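Mundance Swaps the Plastic Bag for a Paper Band, Mostly

Tuesday, August 10, 2021

Soft toy seller Mundance says its autumn range will arrive at customers' homes wearing a good deal less plastic than before. From September, most of the plush animals in the catalogue will travel in a single paper band and a cardboard box, and the clear bag, the second clear bag and the small bag holding the leaflet will all be retired.

The announcement follows a spring in which the company asked buyers what they thought of its parcels. It received 1304 replies, which is a lot of feelings about wrapping. The commonest complaint was that a toy the size of a grapefruit came with enough film to cover a sofa. The second commonest was the noise, mainly from parents who had tried to unwrap a present in the same house as the sleeping child it was meant for.

Mundance has been selling plush by post from its warehouse in Irura for seven years, and for most of that time its packing method was simply to add another layer whenever something came back dirty. A bear returned with a grey ear in its first winter got the whole range an outer bag. A leaflet that rubbed off on a pale rabbit got the leaflets a bag of their own. The company now says, with some dignity, that the system "grew".

The new boxes are made by Tukel, which also supplied the old ones and has taken the loss of all that empty space rather well. They are shorter and closer fitting, so the toy no longer has room to tumble, and the lid has a paper tear strip that can be opened by anyone with fingernails. A first batch of 3000 has been delivered.

Washing instructions and safety marks are a harder problem. They have to go somewhere, and for years they went on the film, where they were read once, upside down, on the way to the bin. Loose packaging has a way of spreading itself over whatever furniture is nearest, and any owner wanting the care advice six months later was out of luck.

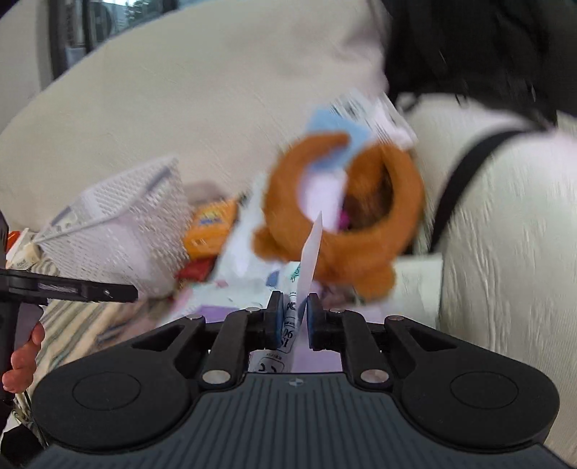
Under the new arrangement the instructions will be printed on the inside of the box lid, in type large enough to read without fetching a lamp. The band itself will carry only the animal's name. Mundance admits that most people will throw the lid away too, but points out that they will at least be throwing it in the paper bin.

Not everything is changing. The Costa range of larger animals will keep one bag each for the time being, after a trial in which the longer-haired ones came out of their boxes looking as if they had slept in a hedge. The company is testing a paper sack and hopes to have news on that next year. Anything with a squeaker or a detachable scarf will also stay in film for now, the scarves having shown a talent for leaving early.

The old stock will be used up first, so buyers ordering in the next few weeks may still get the full rustling experience. Mundance has 3221 toys already bagged on the shelves at Irura and sees no sense in unwrapping them by hand just to make a point. Customers who would like to wait for the new boxes can tick a line on the order form and their toy will be held back until September.

Prices stay the same. Gift wrapping, which some readers may feel rather undoes the good work, is still available at the checkout - in paper, with string, and now without the plastic bow. The bow had its defenders in the survey. They were outnumbered, though their replies were the longest.

Orders placed before the change can't be switched to the new packaging once they have left the warehouse. Toys may be returned in either kind of box.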